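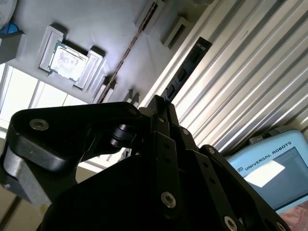
I have been meaning to write about our allotment Christmas lunch for days, and since the frost has kept me indoors all afternoon I've run out of excuses. We had it at Broscombe again, in the long hut with the draughty door, and Kirsty Holroyd brought her leek and potato soup in a pan so big it needed its own seat in the car (with a belt on!). I had three bowls, and I'd have had a fourth if there hadn't been pudding.

My own offering was parsnips. I only sowed them because Paula Mihăilă pressed a packet on me and wouldn't hear a word against them, and for months they sulked under their fleece doing nothing at all. Then in October I pulled one up on a whim and it was as long as my forearm, and I stood there in the drizzle grinning at it like a fool.

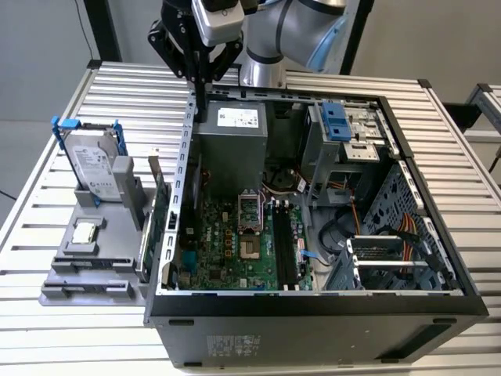

A desktop tower on its side with the cover off.

Anyway, I roasted them with a bit of honey and too much pepper, and they went down very well, although Přemysl Lukáč thinks they want mustard and told me so twice.
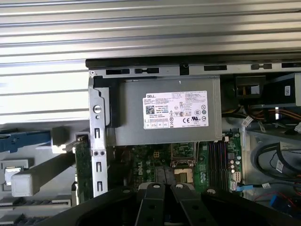

He may be right about the mustard. I'm going to try it on Boxing Day with the last of the crop, if the ground ever thaws enough to get a fork in. The sprouts are still standing, the kale looks dreadful, and I've ordered far too many seeds again.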